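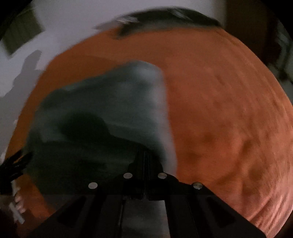 Grovura gripper, bench notes, July 28, 2018

Spent most of today on cloth again. I laid the dark grey-green piece over the big orange one, mainly so I could tell them apart later when I'm squinting at blurry footage at my kitchen table. Works a treat for colour. Less so for focus, as the camera likes the gripper far more than it likes anything the gripper is reaching for! I need to have another go at the lens spacing before I blame the lens itself.

Fingers first. The new pair close with a nice thin gap and they line up at the tips, which the February pair never did (those crossed over like bad teeth). The black filament is the Clellora stuff Idun gave me the end of a reel of. It prints cleaner than my usual but it's slippery, and cloth just slides out if I come in at too flat an angle. I tried 20 picks by the edge and got 9 that I'd call proper picks, lifted and held while I said "Grendosora" out loud, our very scientific timer. Then 20 more with a bit of bicycle inner tube glued inside each tip, and that got me to 16. Big jump for a bit of rubber and a smear of glue.

Corners are easy. Folds are easy too if they stand up a bit. What I can't do yet is take the top layer and leave the one underneath where it is, I get both or I get neither. Felicja reckons I'm pressing down too hard before closing and I think she's right, my wrist goes all heavy when I concentrate. She had a turn and was annoyingly good at it straight away.

Screws: the inner pair had worked slack again by teatime. Nipped them up, put a dab of nail varnish on the threads, will look again next time. Don't go mad with the driver, whoever borrows this, the holes are only plastic and I've already stripped one set of arms.

The log says 2,532 frames for the afternoon and I haven't sorted any of them. I did skim a few and the dark cloth goes nearly black in its own shadow, so the edge finder (Begum, on the old laptop) can't be trusted down there. It's much happier where there's a pale border against the orange. Might try the desk lamp from the left, or just swap to a lighter cloth and stop making life hard for myself.

To do:
Reprint the finger tips with a shallow groove for the rubber, 7 mm wide
Shim the lens and shoot the same cloth again
Ask Idun if there's any more of that reel
Practise coming down lightly, the way Felicja does it
Find the small hex key, which was in the tin this morning and now isn't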